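Padlocks and keys all mixed up – my sorting log

17 December 2018
By Floarea Lungu

Ticket 578, still open, but I'm getting there!

So the problem, for anyone just joining: the padlocks for the Windport lockers got separated from their keys back in October, and no one had tagged a thing. Luminița Ciobanu opened the ticket when she tried a whole handful of keys on one lock and got nowhere (I would have given up sooner, I think).

First thing I tried was matching by looks. Don't bother. The black ones are so alike that I kept picking up the one I'd just put down. Laying the locks out in a line with the keys below them went much better, and the blue one is a nice easy place to start.
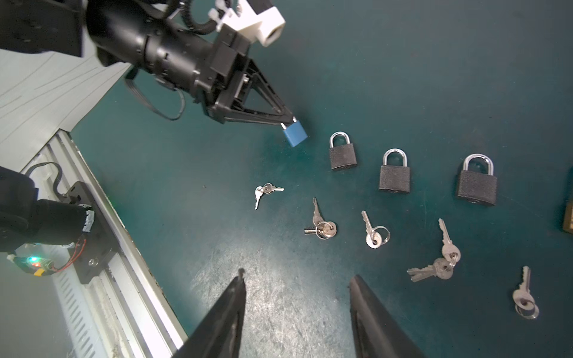

Blue padlock and the black ones, with the keys still to be matched.

My second try was by key size, small keys with small locks, and that got me a little further. Some keys share a ring, though, and I don't trust the rings at all – I think somebody put spares together just to keep them from getting lost. So now I'm treating every key as a stranger until it turns in something.

I also asked Tănase whether the old list had key numbers on it. It does, but only for the Golletti cabinets, so no help there.

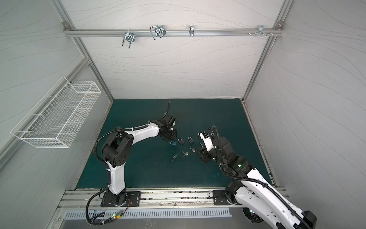 What I'd like to do next is hang each lock up with its own key once I'm sure of it, so the finished ones can't wander back into the pile. Colored tape on the key heads would be good too, if Luminița has any left from the Rudent boxes. I'll leave the ticket open until every lock has a key, and then I'm asking for two spares of each!

2 comments | 1,927 views

Related items
Locker key won't come out
Stiff shackle, what oil to use?
Golletti cabinets: key number list
Where do the spare keys live now?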